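Thema: Vom Packtisch zum Greifer - wie läuft das bei euch?
Forum Arbeit & Technik, 2025-10-25

**tshepo_e**
Hallo zusammen, ich lese schon länger mit und wollte mal erzählen, wie es bei uns gerade aussieht. Ich war bei Brastard in der Kommissionierung, also laufen, greifen, packen. Seit Mai bin ich zwei Tage die Woche drüben in der Aufnahme. Wir machen da mit Handgreifern Bewegungen vor, damit die Roboter später daraus lernen: Sachen aufheben, umdrehen, wegstellen, wieder von vorn. Mein persönlicher Zähler steht bei 1631 Durchgängen, und ja, ich gucke da jeden Abend drauf wie auf den Kilometerstand! 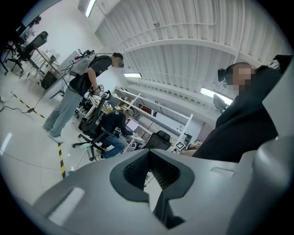 Am Anfang kam ich mir mit Headset und Rucksack ziemlich albern vor, das gibt sich aber schnell. Was sich nicht gibt, ist die Müdigkeit im Kopf. Früher konnte ich beim Packen an den Urlaub denken, jetzt muss jeder Griff sauber sein, sonst fliegt der Durchgang raus. Dafür tut mir abends der Rücken nicht mehr weh, jetzt ist es eher das Handgelenk. Und ich rede viel mehr mit den Leuten am Rechner als früher mit der Schichtleitung.

**Zanele_C**
Klingt ja nett, aber mal ehrlich gefragt: Du bringst der Maschine deinen alten Job bei, oder? Bei uns in Tedville hieß es auch erst "Entlastung", und dann wurden zwei Stellen nicht nachbesetzt. Ist keinem gekündigt worden, stimmt schon. Trotzdem fehlen die zwei.

**tshepo_e**
Klar denke ich daran. Bei uns gibt es eine Zusage bis Ende nächsten Jahres, danach wird neu verhandelt. Ich mach lieber mit und weiß, was die Dinger können. Und im Moment können sie wirklich noch nicht so viel - weiche Beutel zum Beispiel sind ein Drama.

**pm_pillay**
Da muss ich Zanele widersprechen. Bei uns sind aus dem Lager ein paar Leute dauerhaft in die Aufnahme gewechselt und stehen jetzt eine Lohngruppe höher. Das haben wir aber schriftlich eingefordert, von allein kam da nix. @tshepo: Wie lange seid ihr am Stück dran? Wir machen 50 Minuten und dann ist Pause, Gerät runter.

**tshepo_e**
Bei uns gibt's keine feste Regel, jeder legt ab, wenn er nicht mehr mag. Was in der Praxis heißt: zu spät. Das mit der festen Pause nehme ich mit. Besser geworden ist es, wenn zwei gleichzeitig aufnehmen, dann quatscht man zwischendurch und merkt eher, wenn der andere schlappmacht.

**Zanele_C**
Pausen und Lohngruppe, gut und schön. Ich hätte gern noch gewusst, was mit den Aufnahmen passiert, wenn jemand kündigt. Meine Handgriffe bleiben ja dann da, nach elf Jahren Packen steckt da schon was drin. Frag das mal, bevor du die nächsten tausend machst.

**tshepo_e**
Uff, guter Punkt. Frag ich.
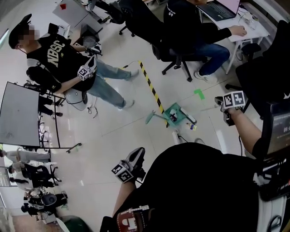
Kommentare

**Joaquim Neves**
Bei Tekell steht das mit den Aufnahmen in der Betriebsvereinbarung, eigener Absatz. Lasst euch den Text geben und nicht bloß eine Folie zeigen.

**munther_g**
Handgelenk: Greifer öfter mal ablegen und nicht so verkrampft halten, hat mir sehr geholfen.

**Zanele_C**
@Joaquim danke, das gebe ich bei uns weiter. Überzeugt bin ich trotzdem noch nicht.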